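The Table from Truditz

Khadija Shawky's father bought the table in August, the summer he turned 61, and he paid 925 for it, more than he had paid for his first car. It came from Truditz, the furniture place behind the bus depot, and it took the two Mansour brothers from downstairs to get it up the stairs. They had to take the door off. The door was never hung right again, and for years you had to lift it by the handle to make it latch.

He liked the table for its grain. He had been a bookkeeper all his life and had no opinions on wood before then, but he stood in the showroom for most of an afternoon and would not look at the darker ones. When he got it home he put his finger on the long oval in the middle and followed it out to the end and back.

"It's a lake," he said.

"It's a table," said her mother, and put a cloth over it.

The cloth stayed on. Meals were eaten on the cloth. When it went into the wash another cloth came out of the drawer, and her father would ask for ten minutes first. He'd sit down with his tea held in his lap and look at the wood. Then her mother would shake the clean cloth out over it and he would lift his elbows.

After he died her mother moved to Baren to live near her sister. She took the beds, the good pots and all the tablecloths. She left the table. The new apartment had a counter with stools, she said, and besides, she had never really seen the thing.

So Khadija had it. She was the one who stayed in the old place. She worked at Jidis, the print shop, and came home at 4 most days with ink on her wrists. For the first month she ate standing up at the sink. She put mail on the table, and her keys, and a box of his shirts she was supposed to take somewhere. The box sat there long enough that she stopped noticing it.

Then her mother called and asked whether there was a mark.

"What mark?"

"I put a hot pan down once. The first year. I put the cloth back over it and I never told him."

Khadija said she would look. She didn't that night. She told her mother on the phone the next day that she had been busy, and her mother said there was no hurry, it had been there all this time. But she called again the day after and asked about it before she said hello.

It took a while to clear everything off. The mail was mostly his, and she made a pile for the bank and a pile to throw out. She carried the shirts to the bedroom. She wiped the table down with a damp rag and dried it with a towel, and then she switched on the lamp and bent over it with her face close to the wood - the way he used to check a column of numbers.

She went over it end to end. Afterward she got out the notebook where she kept the rent and the meter readings, turned to a clean page, and started a letter, because she did not want to say it on the phone.
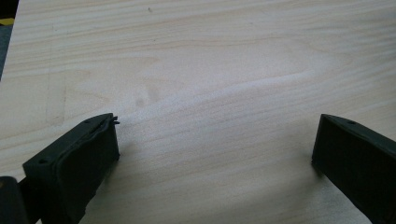 Baren Road, October 30, 2024

Dear Mama,

I looked at the table. The wood is pale, paler than I remembered, and the lines run the long way in waves until they get to the middle, where they bend around and make his lake. The light falls across that part and it looks a little washed out there.

There are two faint grayish smudges in the grain, but I couldn't find anything I'd call the mark of a pan. I felt for it with my hand too. If he found it he must have done something about it, and I don't know when, unless it was one of the times you were at your sister's. There was a sheet of fine sandpaper in his desk, folded in 4, under the stamps. I'm sending it with this letter so you can see it.

I'm eating at the table now. I don't have a cloth, so please don't send one.

The door still sticks. One of the Mansours says he'll come up and look at it.

Your Khadija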